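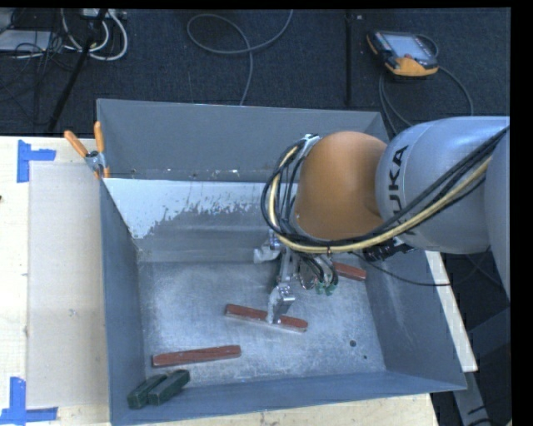 ## 4. Setting up the dehumidifier

You've got the crate open and you've read the part about lifting, so now we can get the thing running. I've set up a fair number of these (mine is the Grustberg 1148, the tall one with the front bucket) and I still do it in the same order every time. It's a slow afternoon job with a lot of waiting in it. Bring a book!

### 4.1 Let it stand

1. Stand the unit upright in the room where it's going to live. If it came to you lying on its side in the back of a car, leave it standing overnight before you plug it in. The oil in the compressor needs to drain back to where it belongs.
2. Peel off all the blue tape. There's a strip across the bucket, one on the float, and a sneaky one inside the rear grille that I missed on my first unit and found in May when I finally cleaned the filter.
3. Pull the filter straight up and out, check that it isn't still in its plastic bag, and slide it back in with the tab facing you.

**Note:** The casters are in a little box taped inside the bucket. They push in with a firm thump from the heel of your hand. If one won't seat, turn it a bit and try again before you go hunting for a hammer.

### 4.2 Pick the spot

Everybody wants to shove it in a corner, and I get it, it's not a pretty machine. But it pulls air in from the back and blows it out of the top, so it needs some breathing room on both counts. I leave the width of a chair behind it and never put anything on the lid, not even the manual.

1. Choose a level patch of floor. If a marble rolls away, so will the water in the bucket when you slide it out.
2. Keep it clear of curtains, dust sheets, and anything else that can get sucked up against the grille.
3. Shut the windows and close the door. You'd be surprised how many people run one with a window cracked open and then write to me about their electric bill.
4. Check that the cord reaches a wall outlet on its own.

**Caution:** Don't use an extension cord. The compressor draws a big gulp of current when it starts, and a thin cord can get hot. If the outlet is too far away, move the unit.

### 4.3 First run on the bucket

Run it on the bucket for the first day, even if you plan to use the hose later on. It's much easier to spot a problem when you can see how much water you're getting.

1. Slide the bucket in until it clicks. The click is quiet. If the bucket light stays on, pull it out and check that the float moves up and down freely.
2. Plug in and press **Power**. The fan starts right away.
3. Set the fan to **High** and the mode to **Continuous**.
4. Wait 5 minutes. There's a delay built in to protect the compressor, and for that whole stretch you'll hear only the fan. Then comes a clunk and a low hum, and now it's working.
5. Leave it alone until the bucket light comes on or you go to bed, whichever is first.

A new unit can smell a little like a fresh shower curtain for the first few hours. Mine did, and so did the one Fouzia Magsi bought for her laundry room. It faded on both.

**Note:** The air coming out of the top is warm. It's meant to be. In a small room you may notice the temperature creep up, so don't expect it to double as an air conditioner.

### 4.4 Set the humidity

The dial on the front lies a little. They all do. The sensor sits inside the cabinet and reads the air right there, which can be a good bit drier than the air at the far wall. I use a cheap Sonness hygrometer across the room and go by that.

1. Put your hygrometer on a shelf, away from the unit and out of the sun, and give it an hour to settle.
2. Switch the mode from **Continuous** to **Auto**.
3. Turn the dial to the middle mark.
4. Come back the next day and look at the hygrometer. Too damp still? Turn the dial one notch drier. Too dry? One notch the other way.
5. Repeat until you're happy, one notch a day. I know it's tempting to crank it. Please don't, you'll just go back and forth all week.

If your hygrometer says 100 no matter what you do, it's the hygrometer. Change the battery first.

### 4.5 Hook up the drain hose

This is the part I like best, because after this you can stop emptying buckets. You'll need a garden-type hose, which isn't in the box. I cut mine from a 13-foot length of Skindier hose and had plenty left over.

1. Unplug the unit and empty the bucket.
2. Unscrew the round cap at the back. Put the cap somewhere you'll remember! You need it if you ever go back to the bucket.
3. Check that the rubber washer is sitting flat in the end of the hose.
4. Screw the hose on by hand until it's snug. Skip the pliers, the threads are plastic and they will strip.
5. Run the hose to your floor drain, downhill all the way. No humps and no loops.
6. Put the bucket back in. The unit won't start without it, hose or no hose.
7. Plug in, run it for an hour or two, and feel under the connection with a dry paper towel.

**Caution:** There's no pump in this model. Water won't climb up to a sink. If your drain is higher than the outlet, stay with the bucket or buy a separate condensate pump and follow the instructions that come with it.

Purificación Calvo wrote in to say that her hose dripped no matter how hard she tightened it, and the cause was a doubled-up washer (one from the hose, one from the cap). So take a peek for that if yours weeps.

### 4.6 If it doesn't start

- **No lights at all:** press the reset button on the plug, then try a lamp in the same outlet.
- **Fan runs, no hum:** wait out the delay again. It restarts every time you switch the power off.
- **Bucket light on, bucket empty:** the float is stuck. Lift it out, rinse it, drop it back in.
- **Frost on the coils:** the room is too cold. Switch off, let it thaw, and warm the room before you try again.

Filter cleaning is in section 5, along with how to store the unit over the winter.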